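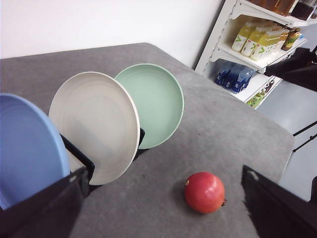
Blue, cream, green. Rack's up on the table and so is the pomegranate

October, evening
Posted by Yaa Alhassan
5 min read

OK so I finally replaced the plates and I have way too many feelings about it, so this is going to be a thread. Mute me now if you don't care about dishes!

Background: for years I ate off whatever was left over from three different apartments. One had a chip right where your thumb goes. One was technically a saucer. My cousin Joni Mustonen came for dinner, got the saucer, and had to eat her stew in installments. She was very nice about it, which made it worse.

So I went looking for new ones, and I did NOT want a matching set. I grew up with a matching set. You break one and then for the rest of your life you have five of something and a tiny sad gap in the cupboard. Mixed colors, you break one, whatever, get another color.

The blue was the first one I picked. I keep calling it blue but it's that periwinkle kind, the color of an Easter egg when you take it out of the dye too early (my mother would say "insipid," my mother is wrong). Toast looks amazing on it. Eggs look amazing on it. Beets look like a crime.

The cream one has a slightly speckled finish and these faint rings on the inside, you can see them if you zoom in. I love the rings. I was eating rice off it the other night and got down to the rings and felt like I'd reached the end of a level.

Mint green is at the back and it's my favorite, don't tell the others. It has a proper raised lip, so you can chase peas around and they stay put. Everybody who designs plates should be made to eat peas off them first.

Somebody is going to ask about matte and forks, so: yes, I worried about this. I had matte bowls once from a shop called Fluvetti and every spoon left a gray pencil line on them. Baking soda and a damp cloth took most of it off but I was doing it every weekend like a hobby. So far I've been using wooden spoons to serve and normal forks to eat and I'm happy. Ask me again in spring.

Now the rack, because the rack is secretly the point of this thread.

I used to have one of those wire ones that leave rust dots on the counter. Before that I had a folded towel. The towel was fine until you had more than a couple of plates on it, and then they all lay flat on each other with water trapped in between and you'd pick one up the next morning and get a sleeve full.

This one is plain black plastic with slots. Plates stand up, lean back a little, a divider goes between each one, done. I looked at a fancy one by Grindow that had a swiveling spout and a place for wine glasses, and then I remembered that I own two wine glasses and one of them holds pens.

Things I have learned about loading a dish rack, in case it helps anyone:

Face them all the same way. I know. But I used to put them in however, and the rims would knock together every time I pulled one out.

Don't fill the slots just because they're there. My old roommate Quentin Leblanc could get an entire dinner party into one rack and it was like watching somebody play Jenga backwards. Beautiful to look at. Two bowls dead by Christmas.

Tip out the tray if yours has one. I forgot mine for a whole week once. We won't discuss it.

(Replying to a few of you here so I don't have to do it five times)

Ognjen Nedeljković asked why the rack is on the table at all. Because my counter is the size of a paperback, Ognjen! The table is where everything happens in this place. Chopping, mail, laptop, dinner, plates. The gray felt on top was put down to stop the scratching and now I'm weirdly attached to it. It makes putting things down so quiet. It does grab every crumb within a mile, so I go over it with a lint roller when I'm on the phone.

And someone wanted to know if felt and a dish rack is a terrible combination. Probably! I dry the bottoms with a towel before I rack them and that's been enough for me. If you're a drip-dry person, put a tray under it.

OK, pomegranate. Four of you have asked about the pomegranate. It's a pomegranate. They're good right now, I got it for a salad with bulgur and parsley and a lot of lemon, from a recipe Ekrem Gökçe gave me with no quantities in it whatsoever. I asked how much lemon and he said "until it's right."

His way of opening one, which I'm passing on because it changed my life: slice a cap off the top, score down the sides along the white ridges, and pull it apart over a big bowl of water. Seeds sink, white bits float. Do not do this in a white shirt. Do not do this near felt, now that I think about it.

I'm going to serve it on the green plate. I went back and forth and I did consider the cream, but red seeds on mint green is too good. Joni is coming over and she's getting a full-size plate this time.

Next purchase is bowls and I'm taking suggestions. Deep enough for soup, shallow enough for pasta, and please don't send me anything that can't go in the microwave. I'm a person who reheats.

Recent posts
The lint roller is the best thing I own
Bulgur, lemon, parsley, repeat
I tried to fix the Lurkix kettle lid
Moving the table two inches to the left
Soup weather, a short list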